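Jonby Sets September Sale for Skornstead Paper Archive

May 10, 2021

Jonby, the mail and online auction house, will offer the Skornstead collection of signed books, contracts and cast photographs in a single-session sale in September. The catalog lists 1,685 lots, all consigned by one estate. Bidding opens online when the catalog is posted and closes lot by lot on the evening of the sale.

The collection is strongest in television and radio material from the 1950s and 1960s. It includes 38 hardback books signed on the title page or front endpaper, a run of studio call sheets, and 35 single-signed index cards mounted with matching publicity stills. Secretarial and stamped signatures have been pulled from the main sequence and grouped in two lots at the end of the catalog, where they are described as such and carry no reserve.

Each signed lot will be sold with a letter from Jidano, the authentication service Jonby has used for its paper sales. Letters give the medium of the signature (ballpoint, fountain pen or felt tip), the position on the page and any visible fading or smearing. Items over the house threshold are also checked under ultraviolet light for erasures and added ink.

"The books were kept upright in closed cases and the condition is even," said Blažena Jurčo, who cataloged the collection for Jonby. "Most of the faults are to the jackets. We have graded the jacket and the book separately, and a clipped price is noted every time."

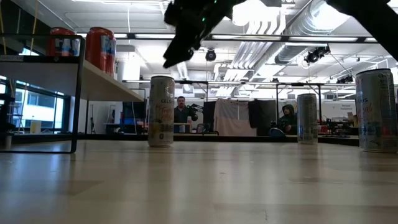
Celsius cans on a tabletop.

Jurčo said the grading follows the house scale without half steps. A book marked Fine has tight hinges, no owner's name and no foxing beyond the page edges. Books with a restored spine are not graded above Very Good, whatever the state of the signature.

Bids may be entered through the Kettle platform or sent by mail on the printed form. Mailed bids must arrive two business days before the close. Tie bids go to the earlier entry, and for this purpose a mailed bid is timed when it is logged at the office. The buyer's premium is the same for both methods.

Lots may be inspected by appointment in the week before the sale. Additional scans of signatures can be requested by lot number through the Kettle listing page. Signed books ship flat and boxed, and framed pieces are sent without glass unless the buyer asks for it in writing.

Unsold lots will be returned to the estate and will not be offered after the sale.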